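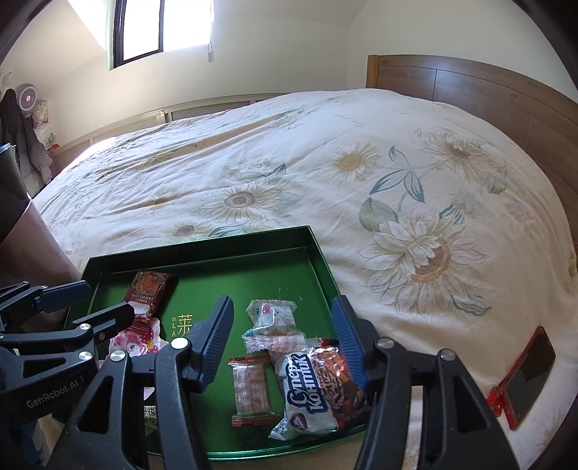 Sterdale Home Automation Help — Community Board

Small-package sorting: flexible wrappers lost at the lift

Posted by Iida Laaksonen

I am requesting advice on a two-arm sorting build that I am assembling at home. The intended task is limited. The arms are to pick up small packaged foods from a soft surface, place them in a shallow tray, and take them out again on request. The arms themselves are on a separate bench and are driven by a Troltex controller. Before the arms are used, I record the movements by hand with a pair of hand-held grippers, and the recordings are then used to train the policy.

The work surface is a bed with a printed duvet. The tray is a green box lid with a raised rim and gold characters on its floor. The items are ordinary snack packages, including wrapped pastries, biscuit packets, and crinkled foil wrappers.

I have completed 100 recordings. The policy trained on them handles boxes well. Soft wrappers are the difficulty: the arm closes on the crimped end of the package, lifts, and the package rotates out of the pads. Of the last 30 attempts with soft wrappers, 10 were placed in the tray.

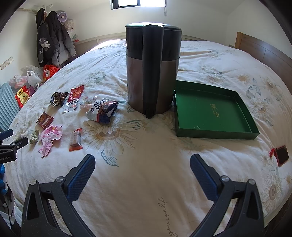 Jaws open over the duvet, with the packets to the left and the box lid to the right.

I would be grateful for guidance on two points. First, should the recordings be repeated with fewer kinds of package, or should more be added to the existing set? Second, is the duvet itself a problem? The pattern is busy and the fabric creases whenever an item is moved. I would prefer to keep it, as the finished build is meant to work on uneven surfaces.

Posted by Lengyel

Keep the duvet. A plain sheet will improve your numbers and you will lose the improvement as soon as you change back.

Are the pads clean? Wipe them and try again.

Posted by benchnotes_east

The previous reply is correct with regard to the duvet. I would add the following with regard to the recordings.

A package that rotates during the lift has usually been gripped away from its center of mass. Please review your own recordings before changing any hardware. If your hand took hold of the crimped end in a large share of them, the policy has learned to do the same. In our shared workshop we discarded a full set for this reason and began again. The second set ran to 700 recordings, and soft packages were gripped across the body in every one of them.

For soft packages, the following procedure is recommended.

Open the jaws fully before the approach. Bring them down on either side of the package until both pads are level with the thickest part of the contents. Close slowly and pause before lifting. The pause should appear in every recording, including those of rigid boxes — a policy that sees it only some of the time will tend to skip it.

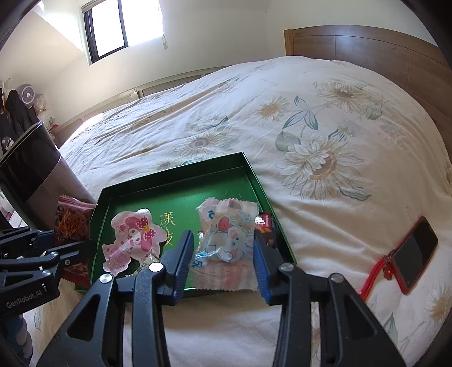 Grippers and Pads

Ribbed pads hold a smooth wrapper best when the ribs meet it squarely. If one jaw arrives ahead of the other, the wrapper folds and the contents slide toward the open side. Check the linkage screws for play on both units and compare the closing position of the left and right jaws. A small difference is easily corrected by hand during recording, but the arm will not correct it for you.

The tray also deserves attention. A raised rim obliges the jaws to come in at a steeper angle than they would on open fabric. I would record the two cases separately and label them as such, starting with items lying on the bed with no tray beneath them. Place them at different angles and leave clear space between them, 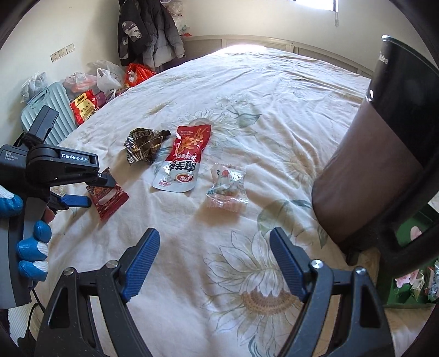

so that each approach can be made without disturbing its neighbor. Once those lifts are reliable, return to the tray and place the items closer together. Loose candies in clear wrappers should be left until last. They are light, the depth estimate on transparent film is poor, and failures there will tell you little about the rest of the set.

As to your first point, I would not delete the existing 100. Set aside those with an end grip and retain the others.

Posted by Iida Laaksonen

Thank you both. The pads have been wiped, with no change that I could measure. I have reviewed the recordings as suggested and the end grip is present in most of the soft-package lifts, particularly those made with my left hand. I will record the open-fabric set first and leave the tray for July, when the second arm will have its replacement wrist fitted.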